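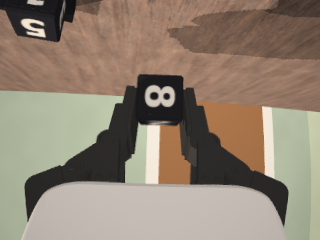 Slide 1. Wrist camera view in the simulator, black block between the pads.

Speaker notes, Vestport shared workshop evening, 05/07/2020
Ona Venckus. Jaanus Kivi has the laptop and advances the slides.

Start without the history. Title is "Picking up a numbered block, in software first." State the scope: one arm type, one gripper, black blocks with white numerals, a wooden table. Everything on the slides is rendered. The bench version is the second half of the build and gets two minutes at the end.

Say what the project is called (Tadness) and move on. If asked about the name, it was the folder name.

Why simulate at all. The workshop bench is shared with the woodworking group and we get it one evening at a time. Setup and teardown used most of that evening. In the simulator a reset is one key press. We ran 1000 scripted grasps between December and the spring, with the block pose changed on every reset. Total bench time for the same period was seven evenings.

Next slide.

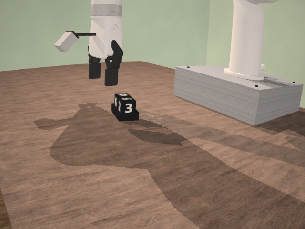
Slide 2. External view. Open gripper over the block with the 3; second arm on its pedestal.

Points to make on the scene setup:

The world frame is at the table surface. Each arm has its own base frame. Early on we wrote targets in the base frame of one arm and sent them to the other, and the result was a clean, repeatable motion to the wrong place. All targets are now stored in world coordinates and converted at the last step.

Walls are plain green. We tried a photo texture of the workshop and took it out. It slowed rendering and the detector did not improve.

Shadows are left on. With shadows off the detector scored well in the simulator and badly on the bench. Dark blocks next to dark shadows are the case that matters. Look at the table on this slide: the shadow runs up behind the block's base, and a simple brightness threshold will join the two. Our first version used a threshold. The second version finds the white numeral first and works outward to the block edges.

The stepped shadow edges come from a low shadow map resolution. Raising it is one line in the config. We did not raise it, and someone will ask, so say that frame time was the limit on Jaanus's machine.

Pause for questions on setup. Keep it to five minutes.

Next slide. Grasp sequence.

The script has five states: approach, descend, close, check, lift. Descend is a straight vertical move at reduced speed. Close runs until the finger position stops changing or a timer expires. Check compares the final finger gap with the known block width. If the gap is too small, there is no block and the script returns to approach.

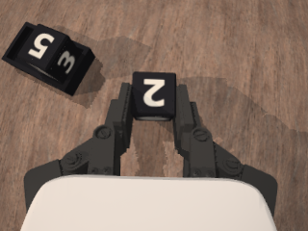

The check state was added late. Before that the script went from close directly to lift and logged a success every time, including when the pads had closed on air. The first 462 entries in the log were useless for that reason and were deleted. Keep the raw finger position in the log, along with the pass or fail flag. We would have been able to recover those runs if we had.

Pad friction. The simulator default was too high. A block could be held by one corner and stay there. We lowered the value until off-center grasps failed in the simulator in the same way they failed on the bench, with the block rotating between the pads. That was done by eye. Say so. A proper measurement needs a tilt test with the pad material, and the Wustero pad sheet has not been through one.

Numeral orientation. A block can arrive at any rotation, so the reader has to cope with a digit that is sideways or upside down. A 6 and a 9 cannot be separated by shape alone. We print a bar under those two on the bench blocks. A sideways 8 reads correctly at every angle and is no use as an orientation cue, so yaw comes from the block edges.

Next slide. 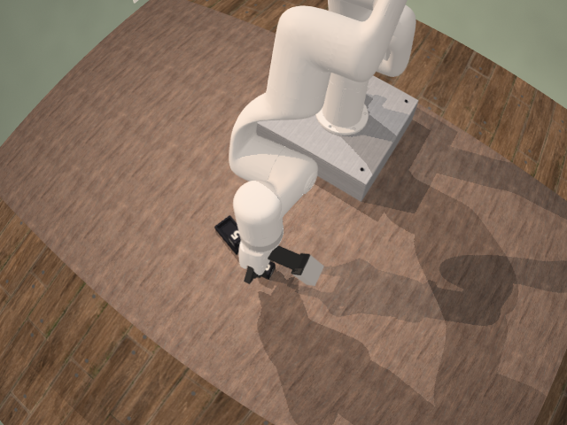
Slide 4. Arm reaching down beside its pedestal. Overlapping shadows to the right.

Use this one for reach and self-collision. With the target close to the pedestal, the arm has to fold and the elbow swings wide. The planner will accept that. The real joint cables may not. We keep a no-go cylinder around each pedestal in the planner, and targets inside it are rejected before any motion.

The sensor block on the wrist also needs its own collision shape. It was left out of the first model, so the planner treated that space as free. Jaanus has the corrected model file in the shared folder, under Grīnberga.

Bench status, two minutes. The arm is mounted, the gripper is wired, and the camera bracket has been printed twice. The second print is stiffer and is the one to copy. Hand-eye calibration is not finished. Until it is, no unattended runs, and one person stays at the stop button.

Questions. If there are none, Jaanus runs the live reset and one grasp. If the laptop will not drive the projector, skip the demo and pass the pads around.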